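Varkside Demo Kit – the tabletop teleop and recording bundle

Hi, I'm Valentin, and I look after the Varkside Demo Kit, so if you write in with a question it's most likely me who answers. I've rewritten this page more times than I'd like because the kit keeps growing. If you read it last winter, skip down to the part about the simulator. That's where most of the new stuff lives.

The short version: the Demo Kit is how you get a lot of good examples of a robot arm doing tabletop jobs, recorded in a shape your training code can read. You drive the arm by hand with our leader controller, the kit writes down everything that happened, and at the end of the day you have a folder full of episodes instead of a folder full of excuses (I've had both).

What comes in the box

The leader controller, which we call the Tirkstead. It's a small copy of the arm you're driving, light enough to move with two fingers, with a trigger for the gripper. You also get a foot pedal, a clamp for the desk edge, a two-meter cable and the recording box. The pedal starts and stops an episode. Press it once to start, once to save, hold it down to throw the attempt away. Please do use the hold! Bad takes that sneak into a set are a pain to dig out later, and I say that as someone who spent most of a December doing it.

The spare trigger spring is taped to the inside of the lid. People miss it and then order one from us, and then I have to write them an awkward email.

What it records

Joint positions, gripper opening, the commands you sent, up to four camera streams, and a line of text saying what the task was. All of it shares one clock. The joint data is written at 100 samples a second, and you can turn that down in the settings if your disk is complaining. Cameras run at whatever rate you give them, and we stamp each picture as it arrives.

The task line matters more than people expect. "Pick up block" is fine for a first try, but if you want the model to take instructions later, write the line the way you'd say it to a person, and have two or three people write their own. We ship a list of 42 starter tasks with the wording already varied. Borrow from it, change it, ignore it, whatever suits you.

Picking a task

My advice is to start with something boring. Moving one object into one container is a lovely first task – it teaches the operator the feel of the controller, and you find out quickly whether your cameras are in silly places. Then add clutter. A bare table gives you a model that only knows bare tables, so leave a few ordinary kitchen things lying around and shuffle them between episodes. The shuffle button on the recording box will prompt you with a new layout if you've run out of ideas (I run out by lunch).

Do switch operators too. I drive in long slow curves and Ermanno Ruggiero goes straight down like he's stamping a passport, and a set with both of us in it has always trained better than a set with only me. We swap every half hour, which also saves the wrist.

The simulator, finally

Okay, the new part! The kit now comes with Riihimäki, our simulated workcell, and the same Tirkstead controller drives it. You plug in, pick the sim from the menu instead of your real arm, and record exactly as before. Same pedal, same files. Your loader won't need a single change, and I'm prouder of that than I probably should be.

The arm hangs from overhead in the standard layout, which took me a day to get used to because I'd only ever driven ones bolted to a bench. After that I liked it a lot. You come straight down into things, and the containers are much easier to reach into. There are baskets, plates, mugs, some food items and a few blocks to work with, and you can bring in your own meshes if they're a sensible size.
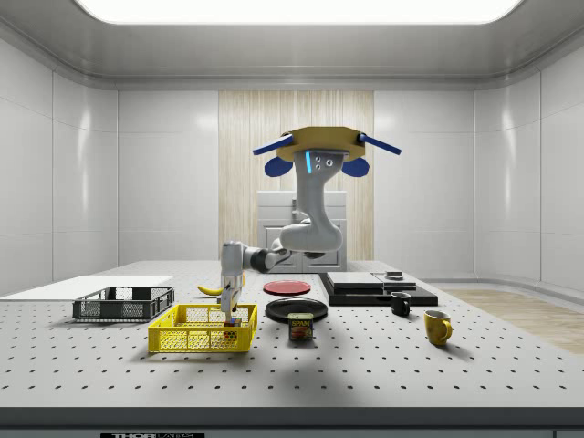 Could you let us start an episode from the middle, with the block already in the gripper? Half of what goes wrong for us is the letting go, and it's dull to redo the whole reach just to practice the last second of it. – Rendell

Yes! Rendell sent that in after a week with the beta and it's in the release now. Pause wherever you like, hit Save Start, and every new episode can begin from that spot, with a little random wobble added to the arm so they don't all come out the same. You can set the wobble yourself. I'd leave it low for placing tasks and turn it up for reaching.

One warning from me: don't record only from saved starts. Your model will be great at endings and have no idea how to get to one. I keep most of my set as full episodes and sprinkle the short ones in.

Mixing simulated and real

You can put both in one project and filter by source when you export. What ratio works best, I can't tell you, and I'd be a bit wary of anyone who gives you one number for every task. Try a small set each way before you commit a whole week of operator time. The viewer shows the two side by side, so it's easy to spot when your simulated drives are much faster than your real ones – mine always are, I get brave when there's no table to hit.

Price and practical bits

The full kit is 462 euros, simulator included. If you already own a Tirkstead, the simulator is a free download from your account page. Support runs for 365 days from the day you register, and updates keep coming after that anyway.

You'll need a Linux computer with a decent graphics card for the simulator. The recording box on its own is happy with almost anything that has a USB port. Arms we support are listed in the setup guide, and if yours is missing, write and tell me the model. Adding one is usually a small job if the maker publishes the joint limits.

Orders placed before noon on Wednesday go out the same week. Spare pedals are back in stock, the long cable isn't yet.

Valentin Coste, Varkside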